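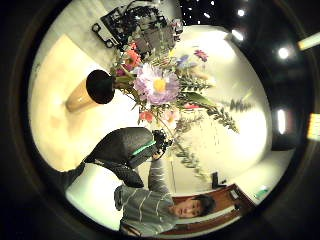
The flower task at the Plelell open day, seen through the camera on the hand-held gripper.

In June I visited the open day of Plelell, a small company which sells a hand-held gripper with a camera for collecting robot training data. Our group at Vimard is thinking to buy such a kit, and I was asked to write down my impressions for the colleagues who stayed at home.

The visit began at 10 a.m. in the hall on the ground floor. There were 7 stations, and at each station one task was prepared. I spent most of my time at the one with flowers in a vase, for the reason that soft and thin things are difficult for us. Our present tool from Azar is good with boxes, but it closes too hard for a stem.

The camera has a very wide lens, and the picture comes out round with black all around it. It is also upside down when the tool is held in that way. The software can turn it, but the staff prefer to keep the raw picture and to turn it later. I needed a few minutes to get used to this. In the preview the table was near the top and the ceiling lights on the right side, and a young man in a grey striped shirt was at the bottom, his hand on the stems. The colors were better than I expected. The large lavender flower with the yellow center was easy to recognize, also the salmon-pink and orange ones next to it. The pale table was too bright for my taste, and I would ask for manual exposure.

A large part of the view can be taken by a hand close to the lens. In the preview a black glove with a green stripe was covering a good piece of the left side, and it was not sharp. For our work this can be a problem, and I wrote it on the feedback form.

I could try the tool myself for one round. The handle is comfortable, but after 6 minutes my wrist was tired. The trigger is light and one feels well when the fingers touch something. A tool for left-handed people does not exist yet.

The basic kit costs 3405 euros, and the license for the Salov labeling software is paid separately each year. If one already has a camera, the price goes down to 2504 euros. Delivery takes 7 weeks. Spare fingers can be ordered one by one, which I found fair.

After lunch there was a talk on file formats. It was long, and the slides were too small to read from the back rows. I asked for them by e-mail and will put them in our shared folder when they arrive. The loan kit for testing must be reserved with the same office, and the loan period is 6 days.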